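Kabel aufwickeln vor Weihnachten

23. Dezember 2019

Morgen ist Heiligabend, der Teig liegt im Kühlschrank, und ich habe heute den halben Vormittag mit Kabeln verbracht. Das war so nicht geplant. Ich wollte nur die Verlängerung für die Lichter am Fenster holen und habe die Kiste aus dem Schrank gezogen, in der bei uns alles liegt, was einen Stecker hat. Es kam dann nicht die Verlängerung heraus, es kam ein Klumpen.

Wer diesen Blog schon länger liest, weiß, dass ich im Mai einmal über Schubladen geschrieben habe und dass ich damals versprochen habe, auch über Kabel zu schreiben. Jetzt ist Dezember. Deutsch ist nicht meine erste Sprache und ich brauche für einen Text immer länger, als ich denke, aber die Wahrheit ist auch, dass ich vor der Kiste ein wenig Respekt hatte.

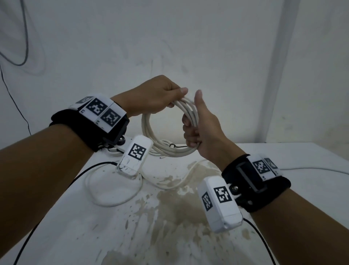
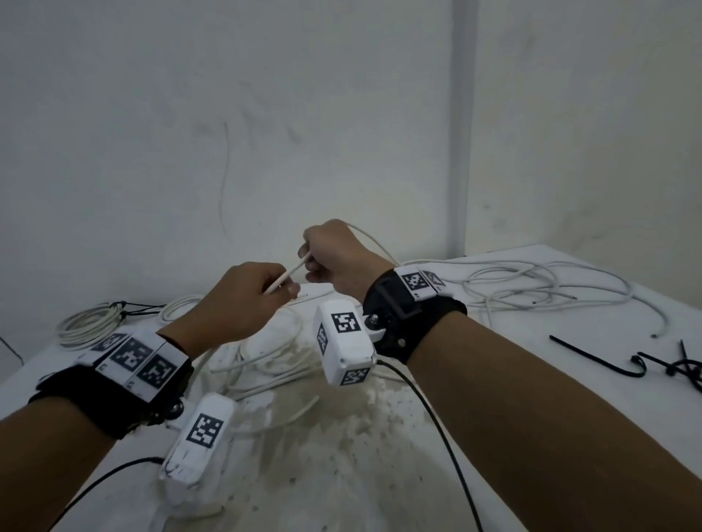 Das weiße Kabel in Arbeit: einmal als Ring in beiden Händen, einmal mit dem Kabelende zwischen den Fingern.

Der Tisch, den man hier sieht, ist mein weißer Arbeitstisch mit den braunen Flecken. Die Flecken gehen nicht mehr weg, ich habe es mit Seife versucht, mit Natron und mit einem Mittel aus dem Baumarkt, das nach Zitrone riechen sollte und nach etwas ganz anderem gerochen hat. Inzwischen mag ich den Tisch, wie er ist. Für Kabel ist er sehr gut, man kann sie auslegen und sieht auf der hellen Fläche sofort, wo sich eine Schlaufe über die andere gelegt hat. Nur bei weißen Kabeln muss man besser hinschauen.

Zuerst zum Entwirren, das kommt ja vor dem Wickeln. Ich habe früher immer an einem Ende gezogen. Das macht man, wenn man ungeduldig ist, und dann wird aus einer lockeren Schlaufe ein fester Knoten. Jetzt mache ich es anders: Ich lege den ganzen Klumpen auf den Tisch und ziehe ihn vorsichtig in die Breite, ungefähr so, wie man Wolle auseinanderzupft. Die Mitte muss Luft bekommen. Danach suche ich ein Ende und führe es zurück durch die Schlaufen, eine nach der anderen. Stecker, die groß und eckig sind, führe ich zuletzt, sie bleiben überall hängen.

Beim Wickeln habe ich lange einen Fehler gemacht, den meine Mutter auch schon gemacht hat und wahrscheinlich ihre Mutter ebenfalls, falls sie ein Bügeleisen mit langem Kabel besaß. Ich habe das Kabel um Hand und Ellenbogen gewickelt, schnell und fest. Das sieht ordentlich aus. Aber das Kabel bekommt bei jeder Runde eine Drehung, und beim nächsten Mal, wenn man es braucht, springt es wie eine Feder und macht kleine Kringel, die man nicht mehr herausbekommt. Bei meinem alten Ladegerät ist an so einer Stelle die Hülle gebrochen.

Besser ist es mit lockeren Ringen. Eine Hand hält, was schon gewickelt ist, die andere legt die nächste Runde dazu. Dabei drehe ich das Kabel zwischen Daumen und Zeigefinger ein kleines Stück mit, bis die Schlaufe von selbst flach liegt. Man merkt das in den Fingern. Wenn sie sich sträubt und eine Acht bilden will, nehme ich sie zurück und mache sie noch einmal. Für die langen Kabel gibt es auch die Methode, bei der man jede zweite Schlaufe umgekehrt legt, so wie es die Leute machen, die auf Konzerten die Technik abbauen. Ich habe sie mir dreimal erklären lassen. Es gelingt mir fünfmal und beim sechsten Mal habe ich vergessen, welche Runde gerade an der Reihe ist.

Der Durchmesser ist Geschmackssache. Ich wickle dünne Kabel so, dass meine Hand bequem in den Ring passt. Dicke Verlängerungen bekommen große Ringe und hängen bei mir an einem Haken hinter der Tür zum Abstellraum. In eine Kiste legen würde ich sie nicht mehr, sie nehmen zu viel Platz weg und drücken die kleinen nach unten.

Zum Schließen des Rings habe ich vieles probiert. Gummiringe werden mit der Zeit klebrig oder brechen, einmal hatte ich beides in derselben Kiste. Der Draht von Brotbeuteln ist praktisch und kostet nichts, er drückt aber eine Kerbe in weiche Kabel, wenn man ihn zu stark dreht. Im Herbst habe ich mir dann Klettbänder gekauft, eine Rolle von Urnent, die man selbst mit der Schere abschneidet. Sie halten gut. Leider sammeln sie auch Staub und Katzenhaare, und wir haben nicht einmal eine Katze, die Haare kommen mit den Pullovern meiner Schwester ins Haus. Für die ganz dünnen Kabel nehme ich lieber ein Stück Baumwollschnur und mache eine einfache Schleife.

Was ich nicht mehr mache: das Ende des Kabels selbst um den Ring wickeln und durchstecken. Es hält zwar, aber direkt am Stecker wird das Kabel stark geknickt, und genau dort geht es kaputt.

Die Kiste selbst ist von Akero, aus grauem Filz, mit zwei Griffen. Ich habe sie für 80 Kronen im Ausverkauf bekommen, bei einem Besuch zu Hause, in dem kleinen Geschäft Malý neben dem Bahnhof. Sie war für Zeitschriften gedacht. In die Kiste habe ich Trennwände aus Karton gestellt, die ich aus einem Schuhkarton geschnitten habe, und seitdem stehen die Ringe aufrecht nebeneinander wie Schallplatten. Das ist für mich die größte Verbesserung von allem. Solange die Kabel aufeinander lagen, musste ich für das unterste immer alle anderen herausnehmen, und beim Zurücklegen war ich dann schon müde.

Mit dem Beschriften bin ich noch nicht zufrieden. Ich habe kleine Fähnchen aus Malerkrepp um die Kabel geklebt und mit Bleistift darauf geschrieben, wozu sie gehören. Der Bleistift verwischt. Mit Kugelschreiber geht es besser, man muss aber schreiben, bevor man klebt, sonst kommt man mit der Spitze durch. Bei einigen Kabeln steht jetzt nur ein Fragezeichen. Diese bekommen eine Frist bis zum Sommer, und wenn bis dahin kein Gerät nach ihnen verlangt, bringe ich sie zum Wertstoffhof.

Hier möchte ich noch etwas zum Wegwerfen sagen, weil ich danach schon gefragt worden bin. Kabel gehören bei uns nicht in den Hausmüll. Der Wertstoffhof nimmt sie zusammen mit dem kleinen Elektroschrott, und einige Geschäfte haben auch eine Box am Eingang. Ein Kabel, bei dem man irgendwo den blanken Draht sehen kann, behalte ich nicht, auch nicht "für den Notfall". Früher habe ich solche Stellen mit Klebeband umwickelt und war stolz auf mich. Davon rate ich heute ab.

Eine Verlängerung von Clullier, die ich noch aus meiner ersten Wohnung habe, ist übrigens immer noch gut. Das Kabel ist weich geblieben, der Stecker sitzt fest. Sie ist gelb geworden und passt zu nichts, und sie liegt jetzt hinter dem Sofa, wo sie zu nichts passen muss.

Gegen Mittag war ich fertig mit der Kiste. Die Verlängerung für die Lichter habe ich auch gefunden, sie war in der Tasche mit den Christbaumkugeln, also gar nicht in der Kiste. Dort habe ich sie im letzten Jahr selbst hineingelegt, damit ich sie schnell finde. Ich habe in die Tasche jetzt auch die Lichterkette vom Balkon gelegt, auf ein Stück Karton gewickelt, mit einem Schlitz an beiden Seiten für die Enden. Bei Lichterketten funktioniert der Ring in der Hand nämlich schlecht, die Lämpchen verhaken sich ineinander. Auf dem Karton bleiben sie, wo sie sind. Man fängt mit dem Ende ohne Stecker an, dann liegt der Stecker außen und man kann die Kette prüfen, bevor man sie abwickelt.

Falls jemand von euch ein gutes Mittel gegen Klettband kennt, das sich mit Staub füllt, schreibt es mir bitte in die Kommentare. Ich habe es mit einer alten Zahnbürste probiert und es ging halbwegs. Auch über Ideen für die Fähnchen freue ich mich - am liebsten ohne ein Gerät, für das ich dann wieder ein Kabel brauche.

Ich wünsche euch ruhige Feiertage. Zwischen den Jahren schreibe ich über das Regal im Flur, wenn ich bis dahin die richtigen Schrauben bekomme.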